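Was eine Roboterzelle kostet, bevor der Roboter greift

Anschaffungsplanung für Versuchs- und Kleinserienplätze: Positionen, Reihenfolge, typische Lücken

Von Bernardo Rocha
Sonntag, 2. Juli 2023

Das Angebot für den Arm liegt meist nach wenigen Tagen vor. Bis die Zelle den ersten brauchbaren Ablauf fährt, vergeht deutlich mehr Zeit, und im Budget stehen dann Posten, die im Antrag fehlten. Bei Gatdale, einem Dienstleister für Laborautomation, wurden in den vergangenen zwei Planungsperioden mehrere Plätze mit kleinen Sechsachsarmen aufgebaut. Die dort geführte Kostenliste umfasst inzwischen 113 Zeilen. Der Arm belegt eine davon.

Sinnvoll ist eine Gliederung in vier Blöcke: Kinematik mit Steuerung, Greiftechnik, Arbeitsfläche mit Gestell, Infrastruktur. Schulung und Abnahme werden oft als fünfter Block geführt, bei Gatdale laufen sie unter Infrastruktur. Wer anders gruppiert, sollte das über alle Projekte hinweg beibehalten, sonst lassen sich die Summen später nicht vergleichen.

Kinematik und Steuerung

Traglast und Reichweite bestimmen die Vorauswahl. Bei leichten Gegenständen wie Bechern oder Bausteinen ist die Traglast selten kritisch. Zu rechnen ist trotzdem mit der Summe aus Greifer, Flansch, Kabelführung und Werkstück, und zwar bei ausgestrecktem Arm. Die Datenblattangabe gilt häufig nur bis zu einem bestimmten Abstand des Schwerpunkts vom Flansch.

Zweiarmige Plätze werden in der Planung gern als doppelter Einzelplatz angesetzt. Diese Rechnung ist in beide Richtungen falsch. Tisch, Umhausung und Stromzuführung fallen einmal an. Hinzu kommen die Abstimmung der Arbeitsräume, eine gemeinsame Kalibrierung und ein gemeinsamer Not-Halt-Kreis. Der letzte Punkt gehört vor der Bestellung in die Risikobeurteilung, da er die Wahl der Steuerung beeinflussen kann.

Für die Bediengeräte ist eine feste Ablage vorzusehen. Liegen sie lose auf dem Nebentisch, müssen Kabellänge und Zugriffsweg zum Not-Halt gesondert geprüft werden. Halterungen kosten wenig, werden aber erfahrungsgemäß erst nach der Inbetriebnahme nachbestellt und dann einzeln mit Versandkosten.

Greiftechnik

Am Greifer entscheidet sich, welche Teile der Platz tatsächlich handhaben kann. Die Planung sollte von der Teileliste ausgehen: kleinste und größte Greifweite, Oberfläche, Nachgiebigkeit, zulässige Kraft. Dünnwandige Gefäße verlangen eine fein einstellbare Kraft und Finger, die sich der Wandung anlegen. Runde Teile, die auch liegend aufgenommen werden, verlangen außerdem Freiraum zwischen Handgelenk und Tischebene. Die Einkaufsliste von Gatdale führt deshalb für jeden Greifer einen zweiten Fingersatz und eine Position für Verschleißteile. 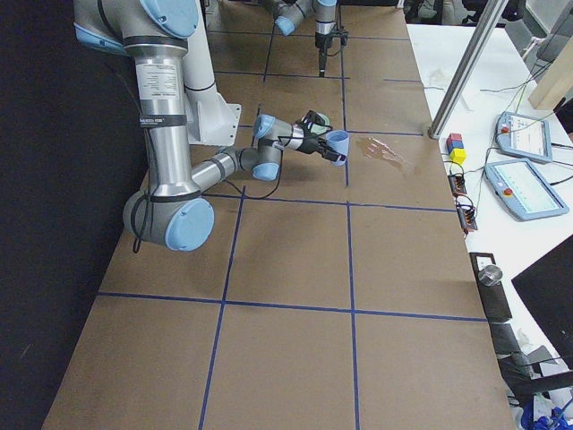

Greifer mit gekipptem Becher über der mit Papier belegten, durch Klebeband gerasterten Tischfläche. Rechts auf dem Nebentisch zwei Bediengeräte mit rotem Not-Halt-Taster.

Medienfestigkeit ist eine eigene Zeile wert. Sobald mit offenen Gefäßen gearbeitet wird, ist Flüssigkeit auf der Fläche als Normalfall zu planen. Das betrifft die Schutzart des Greifers, die Lage der Steckverbinder und die Tischauflage. Papierauflagen sind billig und schnell gewechselt, saugen aber und werfen Falten. Beschichtete Platten lassen sich abwischen, können jedoch unter Deckenlicht spiegeln und die Bildauswertung stören. Für den Versuchsbetrieb ist Papier vertretbar, sofern Wechselintervall und Vorrat im Verbrauchsmaterial stehen.

Arbeitsfläche und Gestell

Ein Raster aus Klebeband ersetzt keine Kalibrierung. Es erleichtert aber das wiederholte Aufstellen von Teilen und kostet fast nichts. Die Feldgröße sollte sich am größten Teil orientieren. Beim Wechsel der Auflage muss das Raster neu angelegt werden; die Arbeitszeit dafür gehört in die Betriebskosten. Bei Gatdale sind je Wechsel 60 Minuten angesetzt, einschließlich Kontrolle der Referenzpunkte.

Das Gestell wird häufig unterschätzt. Ein Labortisch, der für Messgeräte ausreicht, kann bei schnellen Armbewegungen schwingen. Zwei aneinandergestellte Tische mit unterschiedlicher Steifigkeit verschieben sich gegeneinander, und an der Fuge sammeln sich Kabel. Zu beschaffen sind Verbinder, Klemmhalter und eine Kabelführung unter der Tischkante. Für Gestell und Befestigung gilt intern ein Mindestansatz von 1.000 Euro je Platz, unabhängig vom Armtyp. Ein dunkler Vorhang als Hintergrund ist unter Bildverarbeitung zu buchen und nicht unter Mobiliar, weil er bei einer Änderung der Kameraposition mit umgeplant wird.

Infrastruktur

Netzteile, Verteiler, Netzwerk, Bildschirm, Rechner: Jede Position ist klein, die Summe ist es nicht. Der Planungsdienst Clirkus liefert dafür eine Vorlage, in der jedes Gerät mit Anschlussart, Leistungsaufnahme und Kabellänge erfasst wird. Der Aufwand lohnt sich ab dem zweiten Platz. Wird darauf verzichtet, liegen am Ende Leitungen verschiedener Herkunft auf derselben Fläche, und die Fehlersuche beginnt mit dem Nachverfolgen von Kabeln.

Für Ersatzteile sieht Gatdale eine Rücklage von 1.000 Euro je Arm und Jahr vor. Abgedeckt sind Fingersätze, Kabelsätze und Kleinteile. Getriebe und Gelenkmodule sind nicht enthalten und laufen über den Wartungsvertrag. Der Integrator Georgiou bietet Verträge mit und ohne Leihgerät an. Bei einem einzelnen Platz ist die Variante mit Leihgerät meist günstiger als ein eigener Reservearm, bei mehreren baugleichen Armen kehrt sich das Verhältnis um.

Reihenfolge der Bestellung

Bewährt hat sich, zuerst Greifer und Teileliste festzulegen, danach den Arm, danach das Gestell. In der Praxis läuft es oft umgekehrt, weil der Arm die längste Lieferzeit hat und das Haushaltsjahr endet. Am Standort Disley wurde der Arm im Januar bestellt und der Greifer erst nach dessen Lieferung. Der Flansch passte nicht, und die Adapterplatte musste gefertigt werden. Die Mehrkosten blieben gering, der Zeitverlust nicht.

Für die Abnahme sind Prüfteile, Anzahl der Wiederholungen und Abbruchkriterien schriftlich festzuhalten, bevor das Angebot unterschrieben wird. Einfache Gegenstände genügen: Becher, Bausteine, ein Holzklotz. Maßgeblich ist, dass Auftraggeber und Lieferant mit denselben Teilen prüfen und die Aufstellpositionen im Protokoll stehen. Die Prüfteile selbst werden mitbestellt, in doppelter Ausführung, und nach der Abnahme beim Platz gelagert.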